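Prodow Hand-Held Teaching Grippers (Pair)

Home > Equipment > Teaching by demonstration > Prodow pair

Sold by Clillcombe. Usually ships in 2 weeks. Bench stock returns in May.

If you have ever tried to teach a robot arm to tidy a desk by typing in positions one after another, you will know why so many of our customers end up wanting something they can simply pick up and use. The Prodow pair is our answer to that. You hold one gripper in each hand, you do the job the way you would like the robot to do it, and the recording software takes down where each hand went and how far the fingers were open at every moment along the way.

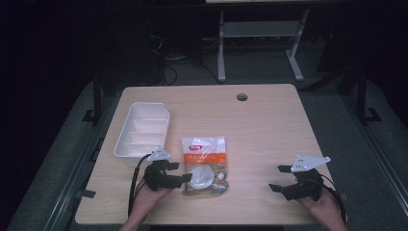 People ask us more about cables than about anything else, so let's get that out of the way first. The Prodow is a wired tool, and we have kept it wired through every revision, as we would much prefer you spend your afternoon recording than charging batteries. Give the cables plenty of slack and let each one leave on its own side of the table, the left one going off to the left and the right one to the right, so your forearms can come in from the front without crossing over anything. A packaged item and an open tray with a few compartments make a lovely first task, by the way, and you can get a surprising amount of practice out of just those two things before you need to go hunting for more.

Each gripper carries a white mounting plate on top for whatever tracking marker you like to work with. Our own Fatik marker set fits straight on, and the screws come in the bag.

We suggest recording 100 short demonstrations of a single task before you train anything at all. Try to vary where you put the objects, and keep your hands at an easy, even pace. A beginner's first dozen will be jerky (ours certainly were!) and you should feel free to throw those away.

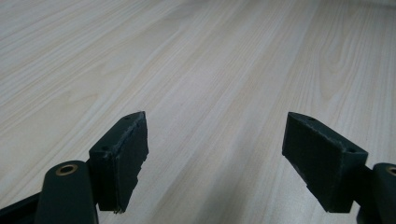

Reading time: 2 minutes

The fingertips are the part that does the real work, and the part you will probably get fondest of. They are plain blocks with two small holes along the top ridge, and the arms behind them turn on brass bushings, which we chose over bare plastic for the smoother feel when you squeeze. Rough edges on the pads do no harm to a recording, though you are welcome to take a file to them if you like things neat. Before each session, open the fingers all the way over a clear patch of table and press Zero in the software. It takes a moment and saves a good deal of puzzling later on.

In the box
Left and right gripper
Two cables
Two mounting plates, one larger than the other
Fatik screw bag
Printed setup guide

Storage: over 1,000 demonstrations on the supplied drive
Returns: unused pairs within 72 days
Works with: Baxter export profile included, other arms on request

Page last updated 21/03/2024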